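4.2 Counter trials

Each trial began with the arm parked at a random pose above the counter. Objects were moved between the overhead and side views.

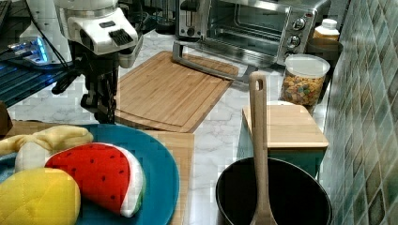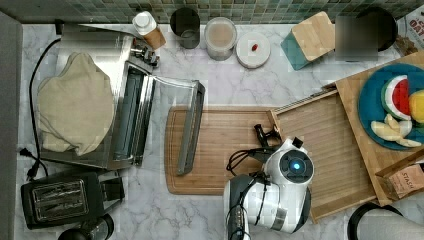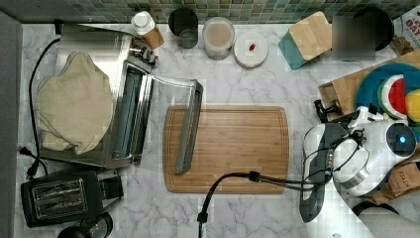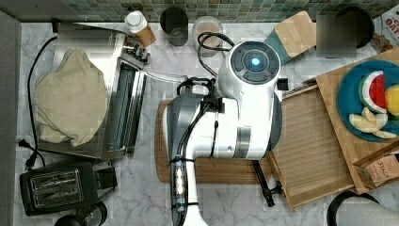
Figure 2. Counter setup used in the trials, with the arm in different poses.

The Waseck planner treats clearance as a soft cost and replans when the predicted margin falls below 15 mm. Over 286 trials it stopped early in 19, against a higher rate for the Bakalis baseline (Section 5). Most stops involved thin geometry. The long handle of the toaster oven door, which reaches toward the cutting board, was often merged with the board in the depth map, and the planner then raised the wrist more than needed. Labels were checked by Anikó Erdős.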